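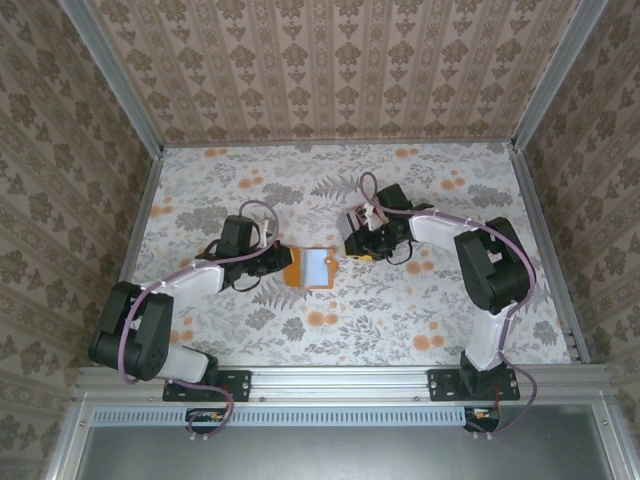 Press Notes, Issue 38

NIVHOLM: THE TIDECALLER JOINS THE ROSTER IN SEPTEMBER

Hello again from the Moleck office, where I've had far too much tea and am finally allowed to talk about the new class! The Tidecaller arrives in Nivholm this September as part of the free Skekthorpe update, and I've been playing one every lunchtime for weeks.

So, how does it work? Tidecallers fight with a resource called Swell. You build it by landing hits and lose it slowly when you stand about doing nothing. At 40 Swell your basic attacks start to push enemies back, and at 120 (the cap) you can let the whole lot go in a Breaker, a wave that rolls out in a straight line and knocks over anything smaller than a troll. Trolls just get wet and cross.

You'll choose between two stances, Ebb and Flood. Ebb pulls enemies towards you and heals you a little for each one that arrives – great if you like being in the thick of it. Flood does the reverse, with bigger damage at longer range and almost no healing. Swapping stance costs a bit of Swell, so mashing the button won't get you far. I tried.

The weapon decides your opening skill. A harpoon gives you a thrown attack that drags its target back, a conch gives you a shout that slows a whole group, and the twin hooks (my favourite, by miles) let you dash through an enemy and come out behind it.

"We wanted a class that feels a bit greedy," says Bram Wuyts, our lead combat designer. "You're always wondering whether to spend your Swell now or hang on for one more hit, and usually you hang on too long."

The update also opens Skekthorpe itself, a drowned market town for players at level 38 and up, with a new five-player dungeon under the old customs house. The final boss is Postma, a harbourmaster who still wants his mooring fees. He can be beaten without a Tidecaller in the group, though his second phase is a good deal kinder if somebody can push the eels away.

Existing players get one extra character slot, so there's no need to delete anybody. New Tidecallers start at level one like everyone else, and the class can use all the light and medium armour already in the game.

Press keys for the preview build are ready now. Reply to this release with the name of your outlet and I'll send one over – and do tell me which stance you end up in!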